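三月に入ってから、セルの面倒を見る係がわたしに回ってきた。前任のイリア(Illia Onyshchenko)が別の案件に移ったためで、引き継ぎは立ち話と、彼が書いた「Moschos 保守メモ」というテキストファイルひとつ。開いてみたら3行だった。一行目は「朝いちばんに原点を出す」。二行目は「出ないときはもう一度出す」。三行目は文字化けしている。

Moschosというのはうちのセルの名前で、アームが一台、白い天板のテーブルが一台、あとはケーブルがたくさん。任されている仕事は、ままごと道具の片づけである。履歴書に書くときは「多品種不定形物のハンドリング」と書くつもりだ。

先週から、つかむ位置が全体に手前へずれるようになった。カップの取っ手を狙って、取っ手の隣の空気を丁寧につまむ。動きだけ見ると実に自信満々で、見習いたいくらいだった。

まず疑ったのはカメラの校正で、これは午前中をまるごと使ってやり直し、結果は前とほぼ同じだった。次にグリッパの指先。シリコンのパッドが少し減っていたので、棚にあったVuvbergの替えに交換した。減っていたのは本当だが、ずれとは関係がなかった。こういう「直したけれど犯人ではない」部品が机の上にたまっていくと、だんだん自分が優秀なのか無能なのか分からなくなる。

夕方になって、ズヴェーヴァ(Sveva Mancuso)が通りがかりにテーブルの端を腰で押した。動いた。ほんの少しだが、確かに動いた。二人でしばらく黙って、もう一度押した。やっぱり動いた。

脚の固定金具が一か所ゆるんでいた。アームが止まるたびに少しずつ揺すられて、テーブルのほうが引っ越しを始めていたわけだ。稼働ログを見たら、前回の点検から2559回の把持をこなしていた。点検の欄にはイリアの字で「良」とだけある。良かったのだろう、そのときは。

締め直しの手順を自分用に残しておく。

電源を落として、非常停止も押す。両方やる。
天板の上の物は全部箱に戻す。横着して載せたまま作業すると、いちごが床を転がって架台の下に入る(入った)。
金具は13ミリのスパナ。引き出しの上の段にあるのは柄の曲がったやつなので、下の段のを使う。
対角の順に仮締め、それから本締め。終わったらボルトの頭から金具にかけてペンで線を引く。次にゆるんだら線がずれるので、腰で押さなくても分かる。
原点を出す。出ないときはもう一度出す。

原点は二度目に出た。メモは正しかった。

そのあと、ソフト側のテーブル座標を測り直した。うちはHarirelという社内ツールを使っていて、これがまた、測定点をひとつ打つごとに「本当によろしいですか」と聞いてくる。よろしくなければ打たない。全部終えて低速で試運転したら、今度はカップの取っ手をちゃんとつまんだ。緑のフライ返しだけは二回落とした。あれは形のせいなので、わたしの責任ではないことにしている。

試験用の配置も戻した。オーブンは右、フライパンは左上、残りは適当に散らす。適当といっても、あまりきれいに並べるとアームが甘やかされるので、ケチャップは寝かせておく。いい大人が夜の七時にバナナの置き場所で悩んでいる姿は、家族には見せられない。

来週はケーブルの被覆を見る予定。Bumikのケーブルガイドを頼んであるが、納期の返事がまだ来ない。保守メモは五行に増やした。三行目の文字化けはそのまま残してある。何か大事なことだったら困るので。
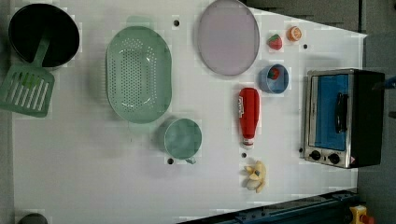

配置を戻したあとの天板。ケチャップは横向き。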